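Cómo preparar cajas de cartón para guardar en el trastero

Yo guardo casi todo en cajas de cartón desde que nos mudamos al piso de la calle Gundholm, y con los años he aprendido a hacerlo con un poco de orden. Escribo aquí los pasos que sigo, por si son útiles para otra persona.

Lo que se necesita

Cajas de cartón, cinta adhesiva ancha, un rotulador negro, papel de embalar y un trapo seco. Si el trastero es húmedo, también unas tablas para poner debajo.

Paso 1. Elegir la caja

Una caja grande parece más práctica, pero después pesa demasiado y no se puede levantar bien. Para los libros uso siempre las pequeñas. Para la ropa de cama y los cojines puede ser más grande. Antes de usarla, paso la mano por las cuatro esquinas: si el cartón está blando en una de ellas, la caja va al reciclaje.

Paso 2. Revisar las caras

Miro cada cara con buena luz, también las laterales, que son las que más sufren cuando las cajas están juntas. Una marca de roce no es problema. Un corte o un pliegue profundo sí lo es, y se debe reforzar con cinta por dentro. El cartón mate y de color claro, como el gris azulado, me gusta más para esto, pues el rotulador se lee desde lejos.

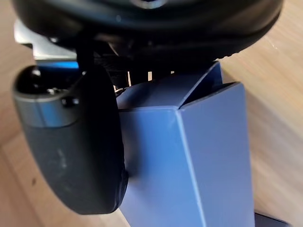

Paso 3. Cerrar el fondo

Se juntan las solapas sin montar una encima de la otra. Pongo una tira de cinta a lo largo de la unión y dejo que suba unos 4 centímetros por cada lado. Después pongo otra tira cruzada. Mi vecina Usha Warrier pone tres, pero ella guarda vajilla.

Paso 4. Llenar sin dejar huecos

Lo pesado va abajo y lo ligero arriba. Los huecos se llenan con papel arrugado, hasta que las cosas no se mueven cuando se inclina un poco la caja. La tapa tiene que cerrar plana, sin barriga.

Paso 5. Escribir el contenido

Escribo en un lado y no en la tapa, porque en una pila la tapa no se ve. Pongo la habitación, el contenido y el mes, por ejemplo: "Dormitorio, mantas, noviembre".

Paso 6. Apilar

Las cajas más fuertes abajo, con los bordes bien alineados. No hago pilas más altas que mi hombro. Entre la pared y las cajas dejo espacio para que pase el aire, y cada primavera miro si las de abajo siguen firmes.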